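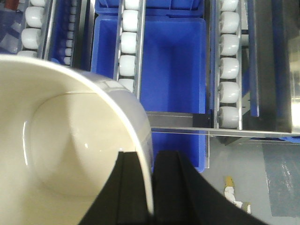 仕分けライン用ハンドの選定と予算について（返信5件）

1. edow_line
白いバケツを縁でつまんで、青いコンテナに仕分ける工程の自動化を検討中です。コンテナの間はローラーコンベヤで、今のレイアウトは変えない前提です。
候補は二指の電動グリッパーと吸着の二つ。来期予算はハンド一式で883千円まで、稟議は8月です。手首カメラは別枠で取れそうです。
同じような容器を扱っている方、見積もりに入れておくべき項目を教えてください。

2. Salminen
バケツの縁なら二指でいいと思います。内側に一本、外側に一本で壁を挟む形です。吸着は曲面だとパッドの当たり方を選ぶし、コンプレッサーの電気代も毎月かかります。
指先の替えは最初から10組入れておいてください。あとから単品で頼むと納期が読めません。

3. haoran_b
二指に一票とは言い切れません。うちは中身入りで持ち上げたら縁がたわんで傾きました。空で運ぶのか中身ありかで話が変わります。
中身ありなら底を受ける治具が要ります。Clistiaで治具込みの見積もりを取ったときは2428千円でした。883では足りません。

4. edow_line
書き忘れました。運ぶのは空だけです。
治具なしで進めたいのですが、将来中身入りに広げる話も社内にはあります。

5. Shirima
将来の話は今回の稟議から外したほうが通りやすいです。可搬重量に余裕のある機種を選ぶところまでで止めて、治具は次の年度に回す。
それと床まわりの清掃と安全柵の費用、誰の予算か先に決めておいたほうがいいです。うちは柵が製造部と設備部の間で浮いて、発注が一か月遅れました。

6. haoran_b
空だけなら二指で異論ないです。ただ、次の年度に回した治具がすんなり通った例をうちでは見ていません。中身入りの可能性が高いなら、今のうちに両方の見積もりを添付するべきだと思います。
あとコンテナの壁と指の隙間は実測してください。図面では入るのに、縁をつかんだまま下ろすと外側の指が当たることがあります。うちは70ミリ見ています。

7. edow_line
ありがとうございます。隙間は月曜に測ります。見積もりは二通り取って、稟議には二指と替え指だけ載せる方向で上に相談します。柵は設備部に確認中です。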